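Printed tablecloth

A printed tablecloth is a cloth or sheet covering for a table on which the pattern is applied to the surface of finished fabric, as opposed to being woven into it (damask) or worked with a needle (embroidery). Printed cloths are used mainly for everyday meals and for casual display. Floral and leaf patterns are the most common type.

Materials

Most printed tablecloths are made of cotton, linen, polyester, or a blend of these. Coated cloths carry a layer of plastic or acrylic on the upper face and can be wiped clean. Uncoated cloths are washed by machine. Sheet coverings made wholly of plastic are usually sold by the length and cut at home.

Pattern

The design is built from a repeat, a block of pattern that is copied across and along the fabric. In a scattered or "tossed" layout, single motifs are set at different angles so that the cloth has no top or bottom and reads equally well from every seat. In a border layout, the heavier motifs follow the hem and the center is left plain or lightly filled. Botanical designs often combine a pale ground, a secondary layer of leaves in gray or green, and a smaller number of blossoms in a warmer color.

Printing

Flat screen and rotary screen printing use one screen for each color, so a design in 5 colors needs 5 screens. Rotary printing is economical for long runs. At the Beaudoin works in Torkbridge, runs under 1000 meters were printed on flat screens until the introduction of digital equipment in March 2018. Pattern records from the works were later cataloged by Murray Lévesque.

Size and drop

The drop is the length of cloth hanging below the table edge. To find the size needed, twice the drop is added to both the length and the width of the tabletop. A cloth cut flush with the edge has no drop and is treated as a table topper.

Use with tableware

Trays and mugs are commonly set directly on the cloth. Decorated trays may repeat the floral theme of the covering or contrast with it in color.

See also

Damask
Oilcloth
Table runner
Placemat
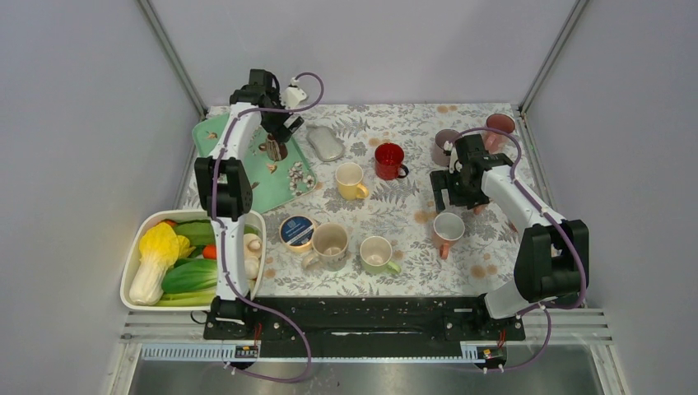

Whitish table covering with gray leafy sprigs and tan-orange blossoms, with a mint-green tray and seven mugs or cups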